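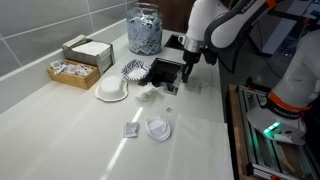
I've spent most of August thinking about rubbish, and I'm only a bit sorry. Our project (we call it Kender, don't ask, Jenő picked the name) is about getting a pair of arms to clear a café counter, and the bit I look after is the order they do things in. For ages we let the policy grab whatever it was most confident about. Fine for a stack of plastic lids, which is a lovely shape to find, but terrible for something like that crumpled napkin sitting right on the front edge of the bin opening, where a plate coming in over the top could easily catch it. So now there's a little scoring step before each grasp that asks, will this thing be in the way later? If yes, it goes first.

I honestly thought it would do next to nothing. We trained on 700 demos, most of them teleoperated by In-ho, who has far steadier hands than me, and then ran 90 trials with the ordering step and the same again without it. Full clears went up by 37 percent! I reran the analysis before I told anyone, then told everyone.

What I like is how dull the fix is. No new network, no extra camera, just one more number per object, learned from which pickups went wrong in the older runs. Tamer reckons we could get most of the way with a hand-written rule ("nearest the hole goes first") and he may well be right, so that's the next comparison. I've got a coffee riding on it.

The failures are still pretty funny. Seven of the trials ended with the arm having a go at the little paper packets in the glass jar, which are meant to stay put, thanks very much. White paper plates on a white counter are a pain too, and upside-down bowls are worse - the rim sits so flat that the fingers just skate along it. Fadi wants to try nudging bowls over to the edge of the counter first. I want to try softer fingertips. We'll probably do both, once Miklós has finished recalibrating the second arm and I've bought more napkins.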